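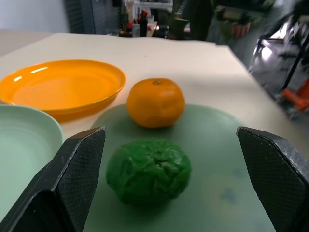 Who can join the Druvcombe robotics club?

Any student at the school, and you don't need to have built a thing before. I'm Annag Rankin, I run the club with Fabian Prantl, and I was a total beginner myself when I started!

This year we're all about picking things up and putting them down again (harder than it sounds — fruit is slippery stuff). We've got 20 members, one arm we call Flokidel, and a room that always smells a bit like oranges. Come by after class in April and have a go.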